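Picking shaped blocks under occlusion: notes for the Zamus group talk
Igor Pawlak, Sep 18, 2023 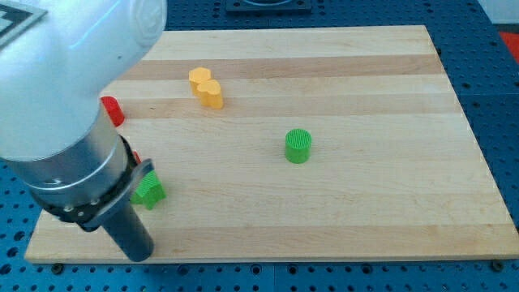
Wiesława Cieślak wrote back on the draft asking why we score a grasp on a block the policy can barely see, when any planner would move the arm aside first. Her point is fair and I want to answer it before the results, so start there.

Slide 2. The arm is part of the occlusion problem. With the tool low over the board, the red cylinder is partly behind the silver section and the green star-like block is partly behind the bracket. Moving aside costs a full retreat on every attempt. The question is whether the policy can carry a shape estimate through the approach instead.

Slide 3. Method. Two inputs: the current view and a short memory of earlier views from the same attempt. The Wysocka baseline gets the current view only. Same network size, same training set of 1209 attempts, all collected at Pirnirville. Say clearly that the baseline was retrained by us.

Slide 4. Test protocol. 900 attempts, split evenly between the two policies. Block layout is redrawn before each pair, so both see the same start. A grasp counts if the block is held for the full lift. Partial lifts are failures.

Slide 5. Result. Memory cuts failed grasps by 23 per cent on blocks hidden at approach. On blocks in plain view there is no difference we can defend – do not oversell this. Pause for questions.

Slide 6. Failures. Most are rotation errors on the irregular shapes. Cylinders are forgiving, hearts and stars are not. Memory over 25 views made things worse; we think stale views dominate, but have not tested it.

Slide 7. Next. Repeat on the Gruvetti cell in November with a second operator. Answer Wiesława's other question (retreat time) with the timing table, backup slide 2.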